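Skamley Box Set: README

Maintained by Diệp Đặng and Fidel Painemal. Last touched in April.

Skamley is a set of pictures and short written notes covering the packing of odds and ends into one big cardboard box. If you came looking for logistics at scale, you want a different folder. If you have ever put a packet of headache powder in the same carton as a soft toy and called it organised, welcome home.

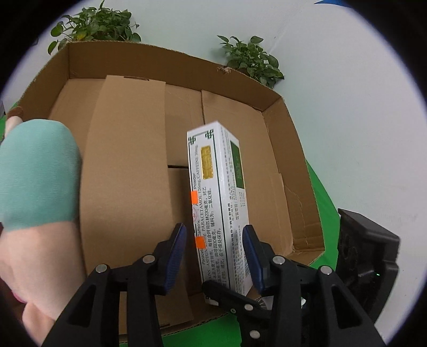
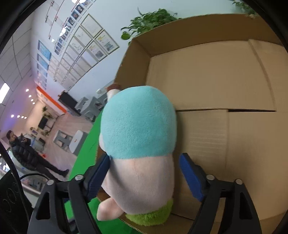
3 min read

What's in it

200 packing rounds, each with its pictures and a plain text note. A round begins when the first item goes in and finishes when whoever is packing gets bored or the list runs out. The notes say which came first.

There are 600 item entries across the rounds. Items repeat a lot. The medicine carton in the first picture is a regular and goes by "powder carton" in the notes, the printing on it being partly English (paracetamol, caffeine, aspirin) and partly Chinese. The plush toy in the second picture is "blue-top plush". It had a proper name until Giang Khổng and Oğuzhan Gezer fell out over it, and the neutral label has kept the peace.

The box

Corrugated, brown, large, open at the top. We label it as one object no matter how far the walls bow out.

The folded cardboard inside is labelled separately as "insert". Inserts are not rubbish. We say this with some feeling, having lost a set of them one Thursday to a person with a tidy mind and a recycling bin. If an insert is standing up, the note says "standing". If it is leaning on a wall of the box, it says "leaning". If it is doing something in between, it says "insert" and we move on with our lives.

Torn edges get the tag "worn". There is a frayed notch in the rim in the first picture, and that's about as bad as "worn" gets. Please don't tape it. The tag is already in the file.

The plants

Yes, they have a tag. It is "foliage", and it covers anything green and leafy behind or hanging over the rim. Yellow leaves count as foliage too. We had a separate tag for those in version 2 and took it out in version 3, after Fidel pointed out that it was mostly a record of our watering.

Foliage is never an item to be packed. One early note says otherwise and has been corrected.

How the notes are written

One line per item, in the order it goes in. Lower case, no full stops. Use the everyday name, then the colour if it helps. Some real lines:

powder carton, white, upright
blue-top plush, pink middle, green base
insert, brown, leaning

Don't guess at contents. A carton is a carton whether or not there's anything left in it. Don't write "small" or "big" unless there are two of a thing and you need to tell them apart. Spelling is Australian, so it's "colour" and "grey", and Nghĩa Giáp will fix it for you if you forget, then mention it at lunch.

Folders

rounds: pictures and notes, one folder per round
lists: the packing lists handed out beforehand
larnik: leftovers from the earlier Larnik set, kept for comparison, not cleaned up, enter at own risk

Known problems

Soft toys facing away are hard to tell apart from the back. Where the note and the list disagree, trust the note.

"Upright" was used loosely in the early rounds. We have fixed the cartons and not yet the plush, mainly because we can't agree on what upright means for something with a rounded head and a stubby limb.

Cartons with writing in two languages have been typed up in English only. Đinh was going to be the add-on with the Chinese text in it. It is still going to be that.

The Flanura lists use "parcel" for everything. Search for "parcel" and you will get everything.

Using it

Fine for teaching, tinkering and study. Please keep this file with the pictures if you pass them on. The medicine packaging is in there as an object with printing on it, so don't take any dosing advice from our typing.

Corrections go to Diệp, with the round number and the line as it should read. Corrections about the plants go to Fidel.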